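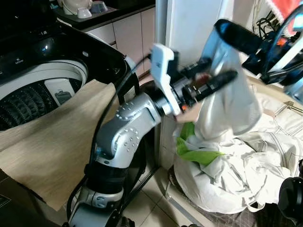

## Laundry set passes the halfway mark

The Fumness group now has 398 usable examples of laundry handling, recorded in a home-style room with a top-loading washer. The target is 500 by the end of August. Each example is one attempt with both arms, driven by a person, and the learning system gets the camera views together with the arm positions.

Kekeli Nutsugah does most of the driving. She says white fabric is the hardest to grasp cleanly, as folds and seams look much the same on the cameras. Failed grasps are kept and labelled, but they don't count toward the total.

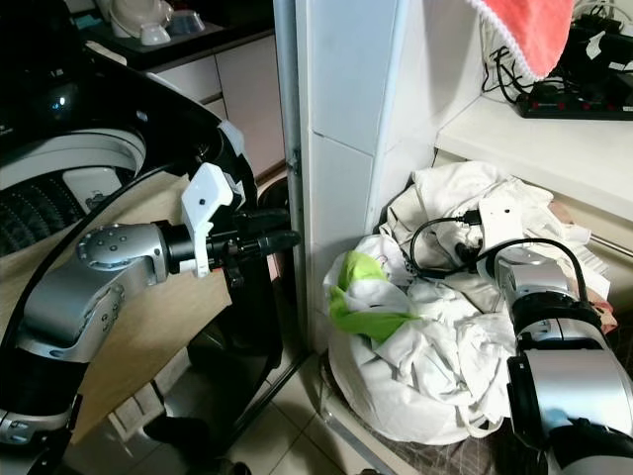 *One arm at the laundry heap, the other by the washer, with a green cloth among the whites.*

Aníbal Guerreiro checks the recordings each afternoon and sends back any with a dropped camera view. Roughly one session in ten needs to be redone. He has also asked drivers to vary where they start, so the system doesn't learn a single path to the pile.

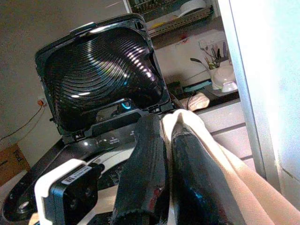

## Storage and access

Recordings are on the Kanix drive under the laundry folder. Wrist and head views are saved separately. To get read access, write to Aníbal before 2 p.m. and he'll set it up the same day.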